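Riltness Hall, Wadcombe
Kitchen and Dining Room Safety Check, with comments
Autumn round, July follow-up included

This is the long version of the check, the one with all the chat in it. If you only want the ticks and crosses, the short sheet is pinned inside the pantry door. I write the long one because whoever does the next round usually wants to know what I meant by "fair", and a small box on a form never leaves room for it.

Ratings are Good, Fair or Needs doing. Anything marked Needs doing should be sorted before the hall is next let out for a meal.

1. Way in and way out
Main door opens fully and stays open on its hook: Good
Side door opens without a key from the inside: Good
Path outside the side door clear: Fair

Comment: The side door is a pleasure now that the frame has been planed, and I opened and shut it more often than I needed to. The path is another matter. The wheelie bins had crept back along the wall again, and although a slim person could get by, a pushchair couldn't. I moved them myself. Please could the hirers' notes say, in big letters, that bins live by the fence?

2. Floors
Dining room boards sound: Good
Kitchen vinyl flat with no lifted edges: Needs doing
Door mats lie flat: Good

Comment: The lifted corner by the sink was on the July list and is on this one too, I'm sorry to say. It has been taped, and very neatly, but tape on a kitchen floor lasts until the first proper mopping. It wants gluing down with a weight left on it overnight.

3. Tables, cloths and chairs
Folding legs lock properly: Good
Cloths hang clear of the walkways: Good
Chairs steady: Fair 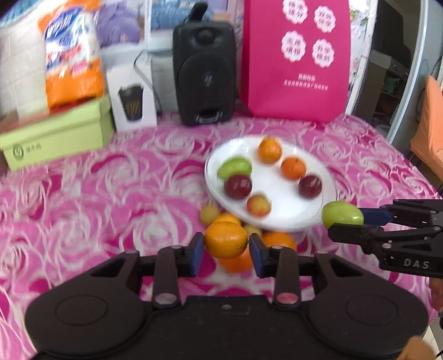 Do check the table legs by pushing down and then sideways, as a table will often stand happily under a plate and fold up under an elbow. I went round all of them this way and each catch held. The chairs are mostly lovely and solid, but 6 of the older stacking ones have lost their rubber feet and skate about on the boards. I've put them behind the stage with a label on. New feet cost very little and push straight on, so it seems a shame to throw the chairs out.

4. Cooker and hot things
Gas tap turns freely and is labelled: Good
Oven door seal: Fair
Fire blanket within reach and in date: Good
Oven gloves: Needs doing

Comment: The oven seal is a little flattened at the bottom edge but still does its job, so I would just keep an eye on it. The gloves, though! One has a hole at the thumb you could post a letter through. Two new pairs, please, and the old ones straight in the bin - I know how these things find their way back into the drawer.

5. Urn and kettles
Sokenura urn, lid and tap: Good
Ryu kettle, flex and plug: Needs doing
Test labels readable: Fair

Comment: The urn carries our label number 1464 and passed without any bother. It had been descaled beautifully, so thank you to whoever did that. The Ryu kettle has a nick in its flex close to the plug, and I've taken it out of use and left it in the office. Please don't bring it back, even for a quick cup. The label on the toaster has been wiped so many times that I had to tilt it to the window to read it.

6. Food left out and put away
Fridge at the right temperature: Good
Fridge thermometer present: Good
Fruit and dry goods stored off the floor: Good
Cloths for wiping kept apart from cloths for drying: Fair

Comment: No trouble with the fridge. As for the cloths, we have blue for surfaces and white for crockery, and they were all in one friendly heap. Two hooks and two labels would do it. Loose fruit can go on the tables at any event, but do give it a rinse first and put it on a plate or in a bowl, and take home what isn't eaten so that we don't get fruit flies.

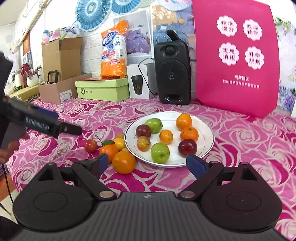 Item 3: patterned cloth on the table, with fruit set out.

7. First aid and notices
Box in its place: Good
Plasters and burn dressings: Needs doing
Emergency notice up to date: Good

Comment: Only 3 plasters left, all of the tiny sort that fit nothing but a little finger, and no burn dressings whatever. Accident book has been filled in properly and the pen was still tied to it, which cheered me up no end.

Still to do before the next let
Glue down the vinyl by the sink
Buy two pairs of oven gloves
Replace or repair the Ryu kettle
Restock plasters and burn dressings
Rubber feet for the stacking chairs, when somebody is next passing the hardware shop

The next round starts at 10 in the morning, and the kitchen will need to be free until lunch. Spare copies of the short sheet are in the top drawer of the office desk, under the raffle tickets.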